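Vanity Tops in Vurkwood Guest Baths to Be Kept Clear Under New Storage Plan

Vurkwood, the guest residence operated by Laur, will change how toiletries are stored in its bathrooms starting in July. The change applies to all 157 units with a marble vanity top. Small items now left on the counter between the faucet and the right end will move to a tray or a shallow wall shelf, depending on the layout of the bathroom.

The plan was drawn up by Mairéad Gilmartin, who manages interiors for Laur, after a review of cleaning times and surface wear. Marble is a calcium carbonate stone and is etched by mild acids, including those found in some bathroom cleaners. Residue from tubes and bottles also collects at the joint between counter and backsplash, where it is slow to remove with a flat cloth.

"The counter is a work surface for about as long as it takes to brush your teeth," Gilmartin said. "The rest of the day it is storage, and it was not laid out for storage."

The review used one bathroom with an undermount basin, a single-lever faucet and a full-width mirror as its reference layout. 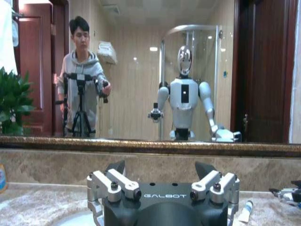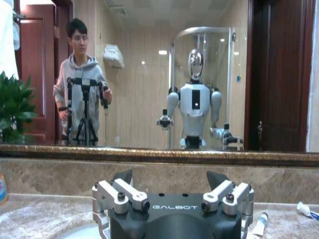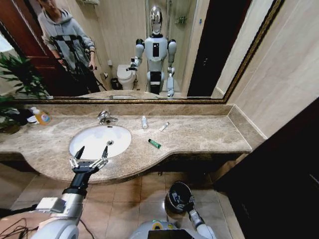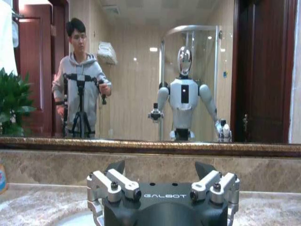
Marble counter and wall mirror in the reference bathroom.

What changes in July

Toothpaste and other tubes will go in an upright holder on a tray supplied by Viltero. The tray has a raised rim and rubber feet 3 mm high, which leave an air gap over the stone. It is rated for a load of 500 grams. Liquid soap stays next to the basin, on the left, within reach of the faucet. Cloths will be moved off the counter to a rail.

Potted plants may remain at the end of the vanity if the pot has a saucer. Long foliage is to be tied back from the counter edge so that the stone can be wiped in a single pass.

The curved front edge of the counter is excluded from the tray area. Armindo Caldeira, who supervises housekeeping in the building, asked for the exclusion after a trial in which trays set over the bulge in front of the sink were repeatedly knocked by sleeves.

Cleaning staff will switch to a pH-neutral product for the counter and backsplash. The mirror will be cleaned separately with a damp microfiber cloth, and spray will not be applied directly to the glass, where it can run down behind the lower molding. Floor and toilet procedures are unchanged.

Installation will take roughly 90 days and will proceed floor by floor. Residents will receive a notice before work begins in their unit and are asked to remove personal items from the vanity by 9 a.m. on the day of the visit. Questions about tray placement should be sent to Wumpini Odoi at the residence office.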